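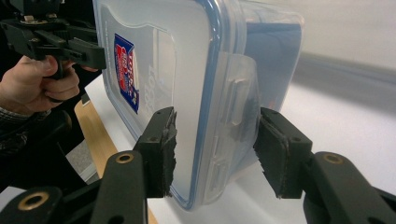
Two-handed container trial with the handheld grippers, foam pads fitted.

Stivance Gripper Comparison
Progress report to Zedham, period ending May

Work since the last report went into comparing finger pads on the handheld grippers. The Skisik arm has been idle for most of the period while its wrist mount is remade, so the figures below come from handheld trials only.

We tested two pad materials, black foam and molded silicone. Each was used for 48 grasps on clear plastic food containers with locking lids. Two operators took turns, and a grasp counted as good if the container was lifted, tilted and set back down with no slip that the operator had to correct.

Foam: 26 good grasps of 48 with one gripper. Most of the slips came when one finger landed on a locking flap and the other on flat plastic.

Silicone: the set is finished but not fully scored. It will be in the next report.

We then repeated the foam set with a second gripper steadying the container. Operators found this easier, although the two tools get in each other's way near the lid. These trials are still being reviewed.

Pad wear is a bigger problem than we planned for. The foam tears along the edges where it meets hard plastic, and the fibers stick out past the finger. We had budgeted one pad change per 95 grasps. We now change pads at 60, and the spare foam will run out before the summer. A denser sheet is on order from Han and will be tried on the same fingers with the same screws.

The finger linkages have given no trouble. One grommet was replaced after a drop.

Next period:
Finish scoring silicone and the two-gripper set.
Fit the denser foam and repeat the single-gripper trials.
Move the better pad to the Skisik arm once the mount is back.

Spending is within plan except for pad material. We ask Zedham to approve moving the unused travel money to that line.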